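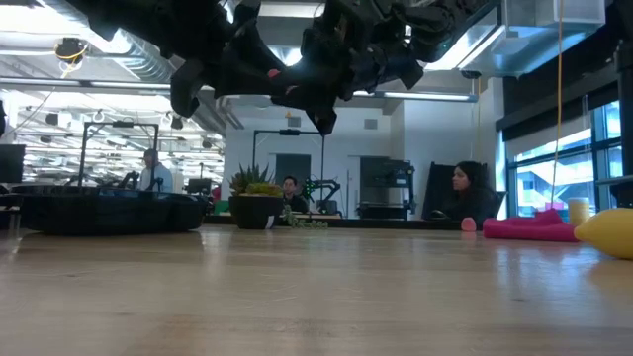

Potted succulents, a magenta cloth and a yellow lemon-shaped object on a light wooden tabletop at the Rulevholm shared workroom.

Iltangate publishes tabletop specification for shared workrooms

Light wood surface, small planters and loose textiles covered in a single document for office and studio operators

MOFFAT, 12 Jun 2018 — Iltangate, a supplier of tables and interior plant displays for shared workplaces, has published a specification for tabletops used in open workrooms. The document covers the table surface, the placement of potted plants, and the selection of small loose items kept on the table. It is based on the layout in use at the Rulevholm workroom, where desks are occupied on more than one side of the shared table.

The specification applies to rooms in which people sit within view of a common table and use it at different times of day. It replaces two earlier Iltangate data sheets, one on surface care and one on planters, which will be withdrawn in August.

Surface

The table surface is specified as light wood with a gloss finish. The gloss level was set after comparison with a matte finish in the same room. Matte samples showed less reflection from the windows but held marks from pot bases and were slower to wipe down. The gloss finish reflects daylight, and operators with screens facing the table should allow for this when positioning desks.

Fine scratches are expected in normal use. The specification distinguishes between three conditions. Faint surface scratches that do not catch a fingernail require no action. Scratches that catch a fingernail but do not reach bare wood are to be treated with finish repair compound at the next scheduled service. Scratches that reach bare wood are to be sanded and refinished over the affected section. Dragging pots or trays across the surface is the most common source of damage in service reports, and the document calls for all containers to be lifted when moved.

"Most of the questions we receive are about light scratching on gloss tops," said Sihan Qin, product manager for surfaces at Iltangate. "The earlier sheet did not say what level of wear was acceptable. Some operators were refinishing tables that had nothing wrong with them, and others were leaving damage until water got into the wood. The new text gives a test that can be done by hand in a few seconds."

Planters

Planters are limited to low-maintenance species in compact pots. Succulents are the default selection. Each pot should combine one upright or spiky plant at the back, one lower plant toward the front, and, where the room allows, one trailing plant. Trailing growth may rest on the tabletop. It should be trimmed when it reaches an area where papers or keyboards are placed.

Black is the standard pot color. Round pots are preferred on tables used from more than one side, as they have no corners to catch sleeves or cables. A small label is fixed low on the side of each pot. Under the new specification the label carries the pot number and the watering interval, and no other information. Species names have been moved to the room record, where they can be corrected when a plant is replaced.

Watering is to be carried out away from the table. The pot is lifted to a sink, watered, left to drain fully, and returned. Pots with drainage holes must sit on a liner or saucer with a soft base. Pots without drainage holes may be placed directly on the surface but must be checked for standing water at each visit.

Wide black trays with rounded ends may be used beside the planters. The tray should be low enough that a seated person can see over it, and its load should not exceed the limit given in the appendix.

Loose items and textiles

The third section deals with cloths and small objects. Earlier Iltangate documents did not address these, and operators had asked for guidance on how much could be left out without interfering with cleaning.

Cloths in strong colors are permitted. Dyed cloths must be tested for color transfer on a damp section of the same finish before they are left on a light wood top. The test takes four hours. Magenta, red and dark blue cloths are listed as requiring a repeat test after the first wash. Cloths may be left folded or unfolded, provided they are removed before the surface is wiped.

Small colored objects, including fruit-shaped items, may be kept on the table in any arrangement. Items should be light enough to lift with one hand. Real fruit is excluded from the specification; citrus juice can dull a gloss finish if it is left to dry.

"A table in a shared room collects things, and a rule that it must be bare at all times does not last long," said Seung-woo Do, who manages room fittings at Rulevholm. "We asked for a document that starts from the way the table is used. The cleaning contract refers to it directly — if an item is within the specification, it is moved and put back, and if it is outside, it goes to the front desk."

Testing

Surface samples were tested at the Lomedance materials workshop. A total of 269 samples were prepared in light wood with gloss and matte finishes. Samples were subjected to 965 wipe cycles with a damp cotton cloth and a neutral cleaner, followed by inspection under side lighting. A second group was used for pot base tests, in which weighted pots were lifted and set down over 3,432 times on the same area. Samples with soft-based liners showed no marks reaching bare wood. Full results are included in the appendix.

Lomedance also prepared the color transfer procedure for textiles. The procedure uses common supplies and can be repeated on site by the room operator.

Availability

The specification is available on request from Iltangate at no charge. Printed copies are supplied with all new light wood tabletops ordered through the Moffat office. Operators holding the earlier data sheets may continue to use them until they are withdrawn. Existing tables do not need to be altered, but pot labels should be changed to the new format at the next plant replacement.

About Iltangate

Iltangate supplies tables, planters and maintenance services for shared offices, studios and training rooms. The company operates from Moffat and works with room operators on surface selection, plant replacement and scheduled refinishing.

Press contact
Iltangate press office, Moffat
Requests for the specification and the test appendix should state the table finish and the number of planters in use.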